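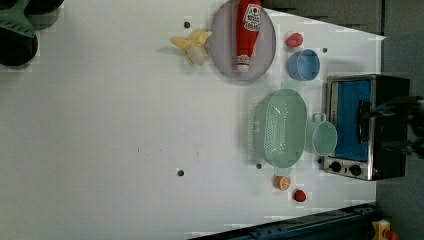

Setting Up a Toy Lending Shelf: Notes From the First Season

The Flavham Community Library opened its toy lending shelf in April. Several readers of this blog have written to ask how the service is organized, and I have been given leave to set out the arrangements in more detail than the library's own notice allows. The opinions are mine. The rules are the library's, and where the two differ I have tried to say so.

The collection began with 80 sets. A set is the unit of lending, and it may be a single item, such as a pull-along animal, or a bag of many parts, such as a farm or a train layout. Each set carries one number and one card. The card lists every part, and the borrower and the desk both initial it on the way out. On return, the desk checks the bag against the card while the borrower is present. This takes longer than scanning a book, and families should allow for it, particularly in the hour before closing.

Eligibility

Any adult holding a current Flavham or Marnum card may borrow. Children may choose, but the loan is recorded against the adult. A household may hold two sets at once for a period of three weeks. One renewal is permitted if no other family has asked for the set.

Marnum cardholders were not included in the original proposal. The extension was made after Kenza Naciri, head of children's services, pointed out that families from Marnum already made up a good part of the attendance at morning story time. I supported the change then and still do.

Missing and damaged parts

This section of the rules received the most attention in drafting. The first version set a charge for each missing part. It was withdrawn before opening, on the view that a charge would keep away the households the shelf was meant to serve. Under the present rule, a missing part is noted on the card and the family is asked to look for it at home. No payment is requested. If the set can no longer be used as intended, it is retired and its remaining parts are kept for repairs.

I had reservations about this approach. The record so far does not bear them out. Of the first season's loans, 53 came back with something missing, and in most of those cases the part was handed in at a later visit. A wooden bridge from one of the train sets was returned by mail, with a note of apology and no name.

Cleaning

Hard plastic items are washed in warm water with dish soap, rinsed, and left to air dry overnight. Painted wood is wiped with a damp cloth and never soaked. Fabric items go through the machine in a mesh bag. Puzzles and card games are wiped only where the surface permits. A set is not available again until the day after it has been cleaned, and staff will not make exceptions to this, even for a set standing in plain view behind the desk.

What is borrowed

Pretend food is requested more than any other category, followed by trains and then by building blocks. The larger floor puzzles go out less often than was expected. Ashraf Samir, who prepared the catalog, believes the cause is the way they are displayed, as the boxes are stored on end and the pictures cannot be seen from a child's height. They will be moved to the low shelf by the window.

Board games for older children have hardly been used. My own suggestion is that they be shelved with the chapter books, where children of that age already are. The matter has not been decided.

Donations

The library accepts donated toys that are clean, complete, and free of batteries. It cannot accept soft toys, items with chipped paint, or anything with magnets small enough to swallow. Donors should bring items to the desk and should not leave them in the book drop. A marble run was left there in May and had to be recovered from the bottom of the bin one piece at a time.

Budget

The shelf was established with a grant of $2,000, most of which went to storage bags, bins, and the purchase of the larger sets. Running costs are small and are met from the children's services budget. A further request will be made for a second bay of shelving, and 6 more sets for children under two have been ordered.

Requests for particular toys may be left at the desk on the green slips. Please write the child's age on the slip, as several have come in without it.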